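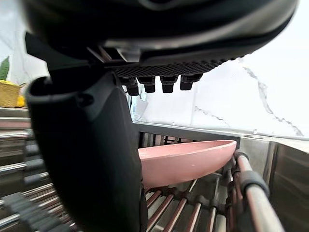 I finished the Jornville half marathon course in June, walking it. The race itself was canceled in the spring, and I had already paid for the train, so I went anyway with a printed map and two sandwiches.

The first few miles follow the canal. It is flat and there is not much shade. I passed the old Hendriks mill at 9:30 and stopped there to fix a sock. After the mill the path leaves the water and climbs to the ridge, 500 feet up over a mile and a half. I had read that it was steep and I still started too fast.

Sanne Claeys walked the second half with me. She grew up near there and knew which farm gates were open. One of the gates on my map has been locked for years, and without her I would have gone back down to the road.

We got to the end at ten past two. The finish is a parking lot behind the swimming pool. We ate the sandwiches on a wall and then I caught the bus, which costs $14 for a day pass even if you only ride it once.

My left heel blistered and took a week to heal. I wore the newer shoes, the ones I bought for pavement, and next time I'll take the old pair. The entry fee was $41 and I'm still waiting on the refund. I wrote to Kelly Dawber at the race office again this morning.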